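Cumon bear quilt, four months in

I bought this quilt for our spare room in October, when my niece was coming to stay and the old comforter had finally given up. Mine is the Pratura pattern from Cumon, the one with the big diagonal diamonds in pink, blue-gray and cream and the little appliquéd teddy bears. I paid $104 with shipping, so not a bargain, but I'd been eyeing it for ages!

First the good stuff. It's soft, it's big enough for our bed, and it has been through the wash plenty (cold, gentle cycle) without a single bear coming loose. My friend Yareli Bautista has the same one in her daughter's room and says hers has held up too. The pink looks so pretty when the sun comes in, and it goes with the curtain I already had.
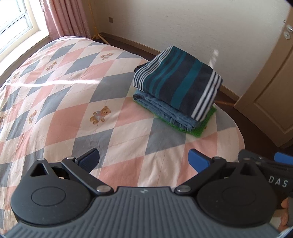
Does it need ironing after a wash?

Mine gets by without it, as long as I pull it out of the dryer while it's still a tiny bit damp and spread it flat on the bed.

Now the grumbles. It holds a crease like you wouldn't believe. I kept it folded in the closet for a while and the lines were still there days later. It also takes forever to dry (roughly 100 minutes in our machine), and I have to stop halfway to untangle it. And the cream parts show everything, so no coffee in bed, sorry.

I looked at the Kumgate one as well, which was cheaper, but it felt thin in the store and the bears were only printed on. I'd pick this one again. Four stars, and it would be five if it dried faster.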